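Keeping the Reading Room Open: An Interview with Gifty Asamoah

The public library at Clenisholm reopened in August after a closure of 330 days, during which the roof was replaced and the ground floor was laid out afresh. The District Library Service spoke to Gifty Asamoah, who has managed the branch throughout, about the works, the temporary arrangements and the service that residents can now expect.

Mrs Asamoah joined the branch as an assistant and became manager two years before the closure was announced. She recalls that the decision to close completely was a difficult one. "We had looked at keeping half the building open," she said. "The builders could have managed it, but the noise would have been considerable and the public toilets were on the wrong side of the works. In the end we agreed that a full closure with a proper temporary service was fairer to people."

That temporary service operated from two rooms above the market hall at Brollton, with a stock of 2,000 books chosen from the main collection. Large print and children's titles were given priority. Mrs Asamoah was frank about the limits of the arrangement. "The stairs were a problem for some of our oldest borrowers. We offered home delivery, and Ayuba Atinga drove the van on three mornings a week, but a delivery is a different thing from choosing a book yourself. Several people told me so, and I agreed with them."

Asked how the selection had been made, she explained that staff had worked from loan records for the previous two years and had then set aside one bay for titles that had hardly been borrowed at all. "Aba Adjei argued for that bay and I was not convinced at first. It did very well. People with fewer shelves to look at will look at them more closely."

The local history collection presented the greatest difficulty. It holds 3,209 catalogued items, among them parish maps, rent books and the bound volumes of a weekly newspaper that ceased publication before the war. All of it was moved to a dry store at Grirkham. Rin Noguchi, the collections officer, supervised the packing and checked every box against the catalogue on its return. Mrs Asamoah said that the exercise had brought errors to light. "We found maps filed under the wrong parish, and one rent book that had two numbers. Those entries have been corrected. There are still some photographs without names or places, and we should be glad of help with them from anyone who knows the older streets."

Readers returning to the branch will notice that the enquiry desk has moved from the entrance to the centre of the ground floor. Quiet study has been placed upstairs, with 90 seats, and the children's library now has its own door to the garden. Rhun Beddoe, who represents the readers' group on the branch panel, had asked for the newspapers to remain near the front windows, and this was done.

Mrs Asamoah accepted that not every change had been welcomed. The former reference room has been divided, and there have been complaints about the lighting on the stairs. "The lighting is a fair criticism and it is being dealt with," she said. "On the reference room, I would ask people to give it a winter. We kept the long tables - they were the thing people wrote to us about."

On opening hours, she confirmed that the branch would continue to close at seven in the evening, with one later evening each week for the study floor. A longer day had been considered and would be looked at again once visitor figures for the first six months were available. "I would like to open earlier," she added. "There are people waiting on the steps most mornings."
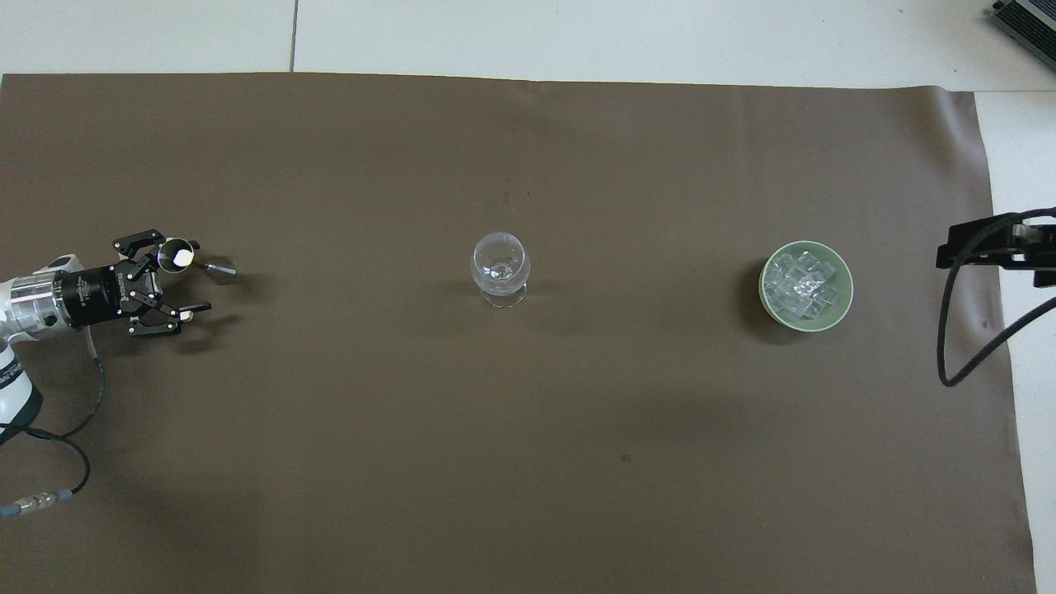 Using the local history collection

Items may be consulted in the upstairs study area by appointment. Requests should be made at the enquiry desk at least two working days in advance, giving the catalogue number where it is known. Maps and bound newspapers cannot be borrowed, but staff can arrange copies for private study.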